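Gallen cell software meeting
Minutes, 31 December 2023

Present: Rekha Pal (chair), Tzu-hsuan Yuen, Torres planner group, Atgate controls
Apologies: Urton site

1. Minutes of the previous meeting
Accepted with one correction. The gripper timeout is set in the driver config, not in the task file. Rekha to fix the wiki page.

2. Controller
The Atgate build with the new joint limit handling has been on the cell since the last meeting. Two faults logged, both on startup, both cleared by restarting the arm driver. Atgate think the driver is reading the joint state before the bus is up and will add a wait. Tzu-hsuan asked that the wait be logged with a time so we can see if it grows.

The stop signal still takes a different path for each arm. Agreed that one arm stopping must hold the other, and that this goes into the controller and stays out of the planner. Atgate to send a draft of the change before any testing.

3. Planner
Torres reported that planning time for two-arm moves is down to nearly 40 milliseconds when the arms stay on their own sides. When both goals are near the middle the planner often gives up and plans one arm at a time. This is safe but slow. Options discussed were a shared keep-out volume handed from one arm to the other, or planning both arms as a single chain. The first is less work and will be tried first. The second stays on the list for February.

Self-collision checks now include the cables as a padded shape around the links. Padding is a guess at present. Rekha wants it in the config file with a comment saying who set it.

4. Perception
Most of the discussion was on soft items. Segmentation on the canvas bags is uneven. Where two cream bags touch, the masks merge, and a print on the side of a bag is sometimes returned as a separate object. The olive-green bag is easier to pick out by color. Handles are the preferred grasp point but the depth on them is poor.

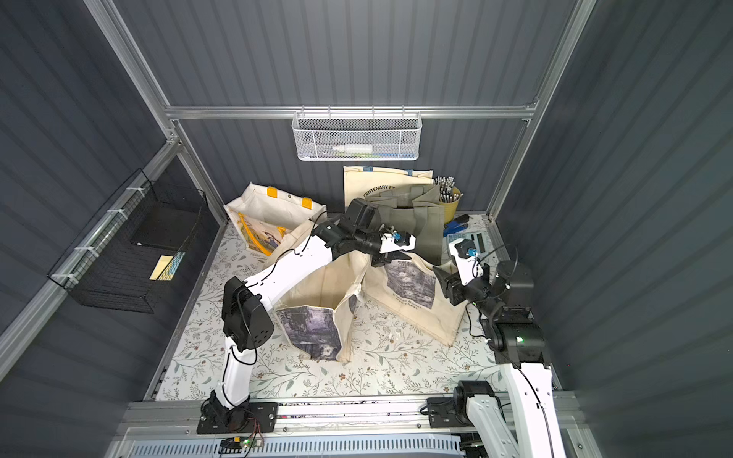

Tzu-hsuan said that merging masks matters less than it looks if the planner is given a grasp point and a confidence, and that the mask should only be used for the keep-out volume. Torres did not agree, as a merged mask makes that volume too big and the second arm then has no way in. Left open. Both sides to run the same 8 recordings through their version and bring the results.

5. Tooling
The replay viewer drops frames when both arm logs are loaded. Cause known, fix in review. Urton asked by email for log export in the old format. Agreed to keep it for one more release, then remove it.

6. Actions
Rekha: wiki correction, cable padding to config.
Atgate: startup wait, draft of stop change.
Torres: keep-out handover, first version.
Tzu-hsuan: pick the recordings and share the list.

Next meeting to be set by email once the stop change is out.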